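Forums > Store Operations > Fresh Departments > Picking and Automation
14 replies · 2 shares

Topic: Two-arm picking in produce: effect on job duties and scheduling

kedlow_produce_lead

I am opening this thread to collect experience from departments that have begun moving online order picking to two-arm units. Our store began the change in June under the Egilsson agreement, and I have been asked to submit written comments on the revised duty sheet for produce clerks. The sheet moves basket picking from the clerk to the unit and adds three duties in return: display readiness, exception handling, and release of the finished basket.

My concern is with the first of these. Under the old sheet a clerk who found a carrot in the wrong crate picked it up on the way past and thought no more of it. Under the new one the display must be "in pick condition" before a run starts, and the clerk signs for it. I would welcome comments from other departments before I send mine in. 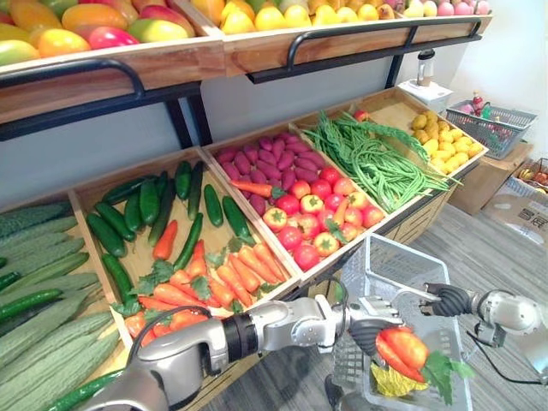

Reading time for this post: 4 min

The wire basket is the type we use for short orders. The pepper is held directly over the opening and the second hand stays near the rim. Clerks who were trained to pick with one hand and steady the basket with the other will recognize the arrangement.

Please note also the crates themselves. Cucumbers and carrots share one crate, and sweet potatoes and tomatoes share another. A carrot is lying on the sweet potatoes. Under the wording of the duty sheet I do not know whether this display is in pick condition, and I do not think a clerk should be asked to sign until the wording is settled.

Posted 7:40 a.m. · 4 comments

---

geltero_ops

Thank you for raising this. We have used the same duty sheet at the Geltero location for one full quarter. Our reading is that "pick condition" refers to access and fill level. It does not require one product per crate, and stray items do not fail the check. The clerk is confirming that the crates are stocked and that nothing blocks the reach.

With regard to hours, our department was scheduled for 80 clerk hours of picking per week before the change. Those hours were retained and reassigned to receiving, culling and customer service. No position was removed.

---

nightfill_beso

I must disagree with the previous post on both points.

First, the reading given above is not written down anywhere. At Beso, a supervisor failed a display for mixed crates and the clerk on shift received the note. If the intended meaning is access and fill level, the sheet should say so.

Second, hours that are "retained and reassigned" are not the same hours. Picking was done between 6 a.m. and noon, and many of our clerks took the job for that reason. Receiving is done at night. Two people in my department have asked to return to their former schedule and were told that the former schedule no longer exists. I would ask management at every location to state this plainly to staff before the change begins.

---

geltero_ops

The point on schedules is fair, and I should have included it. Our receiving window is in the afternoon, so the effect here was smaller. I maintain my view on the crates, but I agree that the wording ought to be corrected.

---

kedlow_produce_lead

Both replies are useful. I will quote the point about shift times in my comments.

There remains the question of bunched and leafy items. The sheet lists these under exception handling, meaning the clerk is expected to be available if the unit does not complete the item. Our department asked that greens and topped carrots stay with the clerk for the first season. The request was declined.

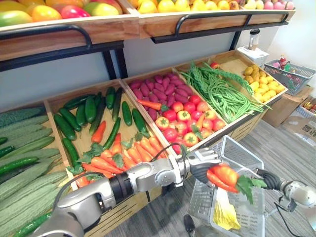
A clerk picking topped carrots supports the leaf end so that the tops are not bent against the side of the basket, and places them after the heavier items. Soft leafy vegetables go in last. These are habits learned over years, and they do not appear in the duty sheet or in the training packet. If clerks are to be answerable for the released basket, they should have some say in the order in which it is filled. At present they may only accept the basket or send it back.

---

freshdept_trainer

I conduct the release training for several stores. The order of items can be changed by request through the department lead. The form is on page 2 of the packet, and I acknowledge that it is easily missed. I have received very few of these forms.

I would also caution against treating a returned basket as a mark against the clerk. The procedure gives no basis for that. If a supervisor is recording returns by name, please bring it to the attention of the training office.

---

nightfill_beso

Returns are recorded by name at Beso. The log is kept at the supervisor's desk and is open to anyone who passes. I will write to the training office as suggested.

I will add that a form submitted through the department lead is of limited use on a shift that has no department lead. Ours leaves at 4 p.m.

---

geltero_ops

We allow the senior clerk on shift to sign the form. I can share our local version with any location that wants it.

---

kedlow_produce_lead

Please do send it. My draft now asks for a written definition of pick condition, advance notice of changed shift times, and signature authority for senior clerks. I have left the matter of the returns log to Beso, as we do not keep one here.

Last updated: 4:80 views pending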